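Feltport's new day care rating gets a cool reception

Feltport parents looking for a day care place this fall will be able to check a single score before they call. The city put its new Brurnari rating online in July, and every licensed center in town now has a number out of 16. Officials say it will make a hard choice easier. Maybe so. A closer look at how the number gets made leaves plenty of room for doubt.

The score comes from a form. Centers fill it out themselves, on the web, and the city posts the result within a few days. The questions cover staff training, meals, outdoor time, opening hours and what the form calls "learning materials on hand." An inspector visits later, if there is a complaint or if the center's name comes up in a yearly draw.

Of the 263 centers and home day cares that were sent the form, the city says every one sent it back. That sounds impressive until you read the notice that came with it. Any center that failed to reply would lose its spot on the city's referral list, and for a small home day care that list is where most of the phone calls come from.

The learning materials section is worth four points, as much as staff training. A center gets a point each for books, art supplies, pretend play and building toys. It doesn't matter how many there are, what shape they are in or whether the children ever get to touch them.

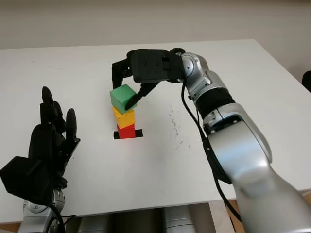

Does a high score mean a center has been inspected?
Most of the time it means the center filled out the form and gave itself good marks. The rating page doesn't show the date of the last visit, so a parent who wants to know has to call the licensing office and ask.

Nazmiye Tokgöz has run the Değirmenci day care on the north side of town for years, and her center got a 15. She isn't bragging.

"I lost a point because we close at 5:30," she said. "I know a place that stays open until seven with one tired person in the room, and they got the point. What does that tell a mother?"

She also wondered why staff turnover was left out. Small children do better with faces they know, she said, and a center that loses half its teachers every year can still score a perfect 16 as long as the new ones have the right certificate.

The city's answer is that turnover was in an early draft and came out after centers said the figure was hard to work out. That is a strange excuse. Any place with a payroll knows who was on it last year.

Then there is the money. Feltport bought the rating system from Tremomano, a software company that sells similar tools for restaurants and nursing homes. Each center pays a yearly fee of 327 dollars to be listed with its full score and a short profile. Those that don't pay still get a number, but the page shows it in gray with no address and no phone number. The city says this doesn't amount to charging for a rating. Owners of small home day cares may see it differently.

Supporters point to traffic. The page drew some 2000 visits in its first weeks, and the city takes that as a sign parents wanted it. They probably did. People who need child care will click on nearly anything that promises to help, and a visit to a web page says little about whether the visitor found a better place or any place at all. Waiting lists for babies are still long all over town, and no rating adds a crib.
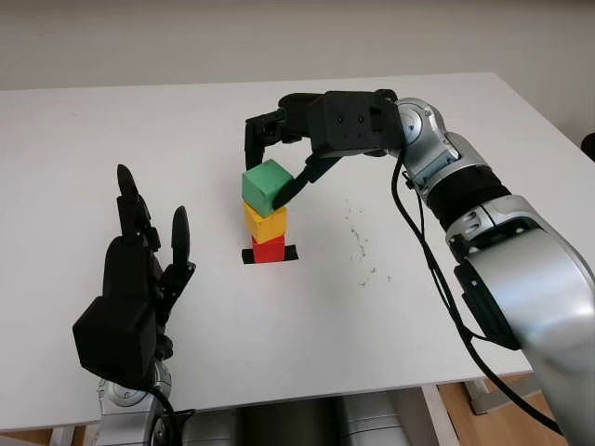

What happens next

The city plans to look at the scoring again next spring. It has said it may add a line for the date of the last inspection, though it hasn't promised to. There is no plan to change the fee or to check the forms before scores go up.

Parents can still read full inspection reports at the licensing office, free of charge, during business hours. The reports are long and the copies are poor, but they are written by someone who went inside the building. Tokgöz tells families to ask for one, and then to come by around nap time without calling first.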